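3. Evaluación del kit Cetosus

3.1. Configuración de referencia

El kit Cetosus, comercializado por Dultach, se suministra como conjunto de brazo de sobremesa, pinza con placa de montaje y biblioteca de control. La versión evaluada corresponde al lote distribuido en junio. El fabricante ofrece además un servicio de calibración remota, denominado Isow, que no se contrató para este trabajo: todos los valores que se presentan proceden del procedimiento incluido en la documentación estándar.

El montaje completo requirió unas 5 horas, incluida la asignación de identificadores a los servos. La guía impresa omite el orden de conexión de los dos últimos, y fue necesario recurrir al foro de soporte para resolverlo. El firmware se actualizó una sola vez, antes de la primera serie, y se mantuvo sin cambios hasta el final de las pruebas.

3.2. Protocolo de manipulación

La tarea consiste en localizar un cubo de madera provisto de un marcador fiducial, aproximar la pinza, cerrarla y depositar el objeto en una posición objetivo. La estimación de pose se realiza con el módulo Hosoda, de terceros, que devuelve la transformación del marcador respecto a la base del brazo. Se ejecutaron 463 intentos repartidos en tres series, con posiciones iniciales aleatorias dentro del espacio de trabajo alcanzable. Entre series se repitió la calibración de cero de cada articulación.

Un intento se considera válido cuando el cubo se deposita a menos de 3 mm del objetivo y sin pérdida de contacto durante el traslado. Los intentos interrumpidos por sobrecarga de un servo se contabilizan como fallos – criterio más estricto que el de la ficha técnica de Dultach, que los excluye del cómputo.

3.3. Observaciones sobre el hardware

La base del brazo se fija a una placa negra con tetones, similar a las de los juegos de construcción. El sistema facilita la recolocación, aunque la rigidez frente a esfuerzos laterales es menor que la de una brida atornillada. El cableado es exterior en buena parte del recorrido: el cable negro grueso que llega a la pinza va de la base a la placa cuadrada de montaje y queda expuesto sobre la mesa (figura 3).

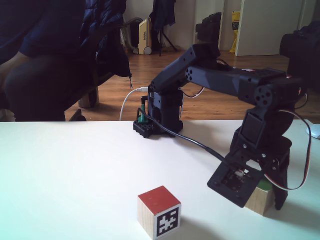 Figura 3. Brazo Cetosus sobre la mesa de ensayo, con el cubo de cara superior roja y su marcador en primer término.

Esta disposición obliga a restringir el giro de la base en el planificador, con la consiguiente reducción del espacio útil. La documentación recomienda revisar los conectores cada 300 ciclos; en nuestras series se adoptó ese mismo intervalo. La versión de la biblioteca de control evaluada no permite declarar el cable como obstáculo, por lo que la restricción se introdujo manualmente en los límites articulares. El apartado 4 recoge los resultados por serie y la comparación con los valores declarados por el fabricante.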